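The Second Life of the Office Computer

When a company replaces its desktop computers, the old ones have to go somewhere. For years that meant a storage closet, then a pallet, then a truck that hauled the pallet away. What happened after the truck left was rarely anyone's concern.

That has changed, mostly over paperwork. Customers want to know where their data ends up, and insurers ask about it on renewal forms. A mid-sized business can be asked to show a serial number and a date for every drive it has owned in the past seven years, and many can't do it.

Dahlgren, a regional freight broker with offices in four states, found this out last December. The company was closing two branches and had 785 desktops to get rid of. Its inventory listed fewer. The extra machines had been bought by branch managers on their own cards, set up by whoever was handy, and never entered anywhere. Some had been under desks since before the current accounting system.

Dahlgren hired Trustbridge, a firm that handles retired equipment from a leased building near the rail yard. Trustbridge charges by the unit for pickup and data removal, then splits resale money with the client. In a good year the split covers the pickup. In a bad year it doesn't, and the client gets a bill.

Resale prices depend on age more than anything else. A three-year-old business desktop sells quickly, usually to schools and small offices. At five years the buyers thin out. At eight, a whole machine may be worth less than its parts, and the parts may be worth less than the time needed to take them out. Memory holds its value fairly well. Processors do too, if the model was a popular one. Power supplies and cases mostly go for scrap, sold by weight.

Drives are a separate matter. Many clients won't allow a used drive to be sold at all, wiped or not. Their contracts call for shredding, and they want a certificate for each one. Trustbridge processed 3,421 drives for all its clients in the first quarter of the year, and 1,487 of those went to the shredder. Most of the rest were erased, tested and sold. A smaller group failed testing and were shredded anyway.

The trade has a long-running argument about this. A drive that has been properly erased holds nothing a buyer can recover, and shredding it throws away something that still works. Recyclers have been making that case for a long time. Lawyers generally advise the other way, on the grounds that a shredded drive raises no questions later. The lawyers tend to win.

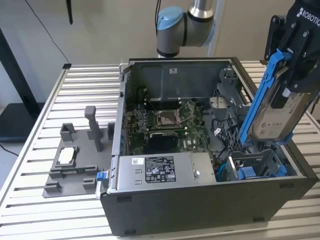
Ravov, commenting on an earlier article in this series, took the recyclers' side: we shred drives with years left in them and then put in a purchase order for new ones the same week, and the people who sign both forms sit at the same table.

Mixed policies are becoming more common. Jaltus, a payroll processor, now shreds drives from its finance and personnel departments and allows the others to be erased and resold. The change added a sorting step, and the first batch of 300 machines took longer than planned when department labels didn't match the records. Later batches went faster.

For a small business with a dozen old computers, the choices are simpler. Many counties hold electronics drop-off days, though they seldom provide a certificate. Local repair shops will often remove and destroy a drive for a small fee. Anyone who needs proof should write down the serial number before handing the drive over and ask for a receipt that shows it.

Dahlgren finished its cleanout in the spring. The unlisted desktops were added to the inventory on the day they were picked up and marked retired the same afternoon.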